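Status: stable, maintained on a best-effort basis. Last change to the schema: 2024-12-31.

# skotus-stone

A data card and loader for the Skotus register of decorative stone finishes. The register holds plain-text records of polished and honed surfaces used indoors: floors, worktops, sills, wall panels and bench tops. Each record gives a base colour, a vein colour, a finish and a short note on care.

The data is meant for people who need consistent wording in surveys, stock lists and cleaning schedules. It isn't a geological reference. A record named `marble` means that the surface is sold or described as marble, and nothing is claimed about its mineral content.

## Contents

| File | Purpose |
|---|---|
| `finishes.csv` | Main table, one row per finish |
| `colours.csv` | Permitted colour terms |
| `veins.csv` | Permitted vein terms and their order |
| `care.md` | Care notes, keyed by finish |
| `load.py` | Reader and validator |

The main table has 200 rows. Row order carries no meaning. Sort on `id` if a stable order is needed.

## Installation

The loader needs Python and nothing outside the standard library.

```
git clone <your mirror>
cd skotus-stone
python load.py --check
```

`--check` reads all tables, reports unknown colour terms and exits with a non-zero status if there are any. `--quiet` suppresses the report but keeps the exit status.

## Fields

- `id`: short string, fixed once issued. Withdrawn ids are not reused.
- `material`: one of `marble`, `granite`, `limestone`, `slate`, `terrazzo`, `effect`. Use `effect` for printed or cast surfaces made to look like stone, where this is known.
- `base`: the colour covering most of the surface, from `colours.csv`.
- `vein`: zero or more terms from `veins.csv`, separated by a semicolon, strongest first.
- `finish`: `polished`, `honed`, `brushed` or `unknown`.
- `source`: `mamano`, `gandora` or `bakilana`.
- `note`: free text, 60 characters at most.

Empty `vein` means that no veining was recorded. It doesn't mean that the surface is plain. To state that a surface is plain, use the term `none`.

## Colour terms

There are 10 base terms. Modifiers are limited to `dark` and `pale`, placed before the base term with a hyphen, as in `dark-red` or `pale-grey`. Trade names such as "rosso" or "oxblood" go in `note` and are ignored by the validator.

Base colour is judged over the whole surface in daylight or under neutral lamps. Warm lamps move greys towards cream and make the red group hard to divide, so records made under them should carry `lamp` in the note.

Veins follow the same list. Two vein colours on one stone are common and both should be entered. Where veins differ only in strength and not in hue, enter one term.

## Sources

Mamano supplied the worktop and sill records from its own stock lists. Its colour terms were mapped by hand and the original wording is kept in `note` where it fits.

Gandora covers flooring. Its lists give the finish for every item, so `unknown` shouldn't appear in Gandora rows. If it does, treat it as an error and report it.

Bakilana covers wall panels and bench tops. Its records were entered from fitted surfaces and the finish is often missing.

## Known problems

1. The red group is uneven. Dark red with white and pale pink veining is entered under `dark-red` by Gandora and under `brown` in older Bakilana rows. A correction is planned for September.
2. `pale-pink` was accepted as a vein term before it was added to `veins.csv`. Older copies of the loader reject it.
3. Eight rows have duplicate notes. They are separate finishes and should not be merged.
4. Terrazzo does not suit the `vein` field. Chips are entered as veins for now.

## Worked record

The row below is checked by the test suite and can be copied as a template.

```
id,material,base,vein,finish,source,note
dr-wp,marble,dark-red,white;pale-pink,unknown,gandora,test row
```

The test row breaks the Gandora finish rule on purpose, so `--check` must list it as a warning. If the warning is absent, the finish check has been switched off. 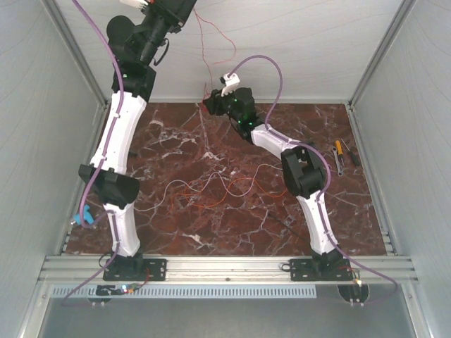

Bakilana replied on the tracker that white should not always come first in the red group, as the order ought to follow width and its fitters see the pink veins before the white on most panels. It asked for a separate `width` field. The request is open. Until it is settled, keep to strongest first and leave width out of `note`.

## Care notes

`care.md` is keyed by `finish`, then by `material`. The wording is kept short enough to print on a label.

- Polished marble: neutral cleaner, soft cloth, no vinegar or lemon.
- Honed limestone: as above, and blot spills without rubbing.
- Slate: plain water for routine cleaning.
- Effect: follow the maker's sheet.

Rows with `finish` set to `unknown` receive the polished text, the most cautious of the set.

## Contributing

Send one change per patch. New colour terms need a row in `colours.csv` and at least one finish that uses them. Run `--check` before sending and paste any new warnings into the patch message.

Changes to `id` are refused. To withdraw a finish, move its row to `withdrawn.csv` and leave the other fields as they were.

## Licence

Tables and care notes may be copied and altered provided the `source` column is kept. The loader is under the same terms.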